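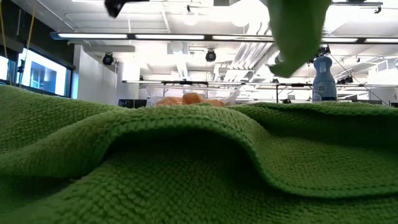 Community / Student Projects

Student team teaches a robot to handle towels

5 August 2023

PERNHOLM - A student robotics team has spent the summer on a household job that machines still find hard: picking up a towel and folding it.

The nine students belong to the Clorport robotics club, which is open to high school and community college students from Pernholm and the towns nearby. Their project is called Veneo. It began in February as a small entry for a regional student contest and has since taken over most of the club's bench time.

Guoqing Kang, who leads the club and teaches an evening course in machine control, said the students picked cloth after two years of moving blocks and cups.

"A block is the same shape every time you look at it," Kang said. "A towel is a new shape every time you put it down. They wanted something that would make them start over, and they got it."

The work is done with a gripper over a table. A thick green towel with a waffle weave is one of the main practice pieces. The team chose heavy cloth for the first stage so that the folds would be large enough for their software to find. Thin cloths come later and are harder, the students say, mostly at the edges.

Each practice run starts with the cloth in a heap. A student guides the gripper by hand control to find a hem, lift it and lay the cloth out, and the run is saved. The saved runs are then used to train a program that tries the same task by itself. By the end of July the club had recorded roughly 4,000 runs, and the students had thrown out a good many more in which the cloth slid off the table or the wrong layer was picked up.

Picking up two layers at once is the most common failure. From above, a hem and a fold can look much alike, and the program often goes for the fold. The team has tried two fixes. One is to have the gripper lift the cloth slightly, pause and look again before going on. The other is to add more runs in which the hem lies partly under the rest of the towel. The second has helped more so far, Kang said, but it takes longer to collect.

The club set a target of 200 test attempts without any help from a student. The first full test was held in late June and was stopped partway through when a cable on the wrist came loose. A second test is planned before the contest. Teams there will be given a cloth they have not seen before and 19 minutes to get it folded flat. Judges score the final shape and take off points each time a person has to step in.

Not all of the work is programming. Two of the newer members have been in charge of the cloths, which have to be washed and dried between sessions so they do not go stiff or pick up lint that confuses the camera. Another pair wrote the guide that everyone now follows when setting up the table. It covers how the lights are set, where the gripper starts and how a towel should be dropped so that no two starts are alike.

The club pays for parts with dues and a grant from Hong, a local machine shop that has supported it for several years. The shop also made the finger pads now in use. The first set had a smooth face and let heavy cloth slip, and the current set has a ribbed face.

Kang said he does not expect the team to win in its first year with cloth - other clubs have been at it longer - but he would like the program to finish a fold on a new towel at least once in front of the judges.

After the contest the students plan to post their recorded runs and setup guide for other school clubs to use. They also want to move on to shirts, though there is some disagreement in the group about whether to do sleeves at all in the first round.

The club meets twice a week during the school year and takes new members at the start of each term. No experience is needed. Students under 18 need a signed form from a parent or guardian, which can be picked up at the club's front desk.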